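3.2 How households store bedding between seasons

Bedding is the one thing every household owns and few have a plan for. We asked 122 households in the Wostine district to keep a storage diary from November until the warm weather came back, and to write down each time a quilt, cover or blanket changed its place. The diaries were returned in varying states of health. One had been used as a coaster.

The most common method, by a comfortable margin, was what we coded as "put it somewhere." Of the households that finished the diary, 58 moved at least one large item more than once, usually to get at something behind it. Written labels were rare and not always true. A bag marked "summer" in one Kuo Street apartment held winter covers, and had done so, the diary noted, for years.

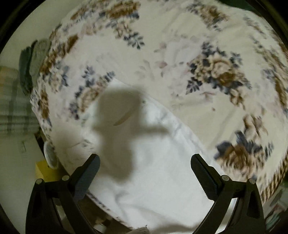
Figure 4. Floral textile with a plain white section.

Does folding a cover neatly make it easier to find again? Only a little; in our diaries, keeping it in the same place each year mattered far more than how it was folded.

We had expected the size of the home to matter. It did, though in the wrong direction for our second hypothesis, which we now mention as briefly as we can. People in larger homes lost track of more items — they simply had more places to lose them in. Gundetti's closet scale, which scores storage space on 30 points, predicted almost nothing here, and we would not use it again without changes.

Diary entries also varied in length. The longest ran to more than 4000 words and dealt mainly with a disagreement over a shelf. We kept it in the sample, coded the moves it described, and left the shelf to the parties involved. Entries from the Clolon apartments were shorter and are treated separately in Section 3.3.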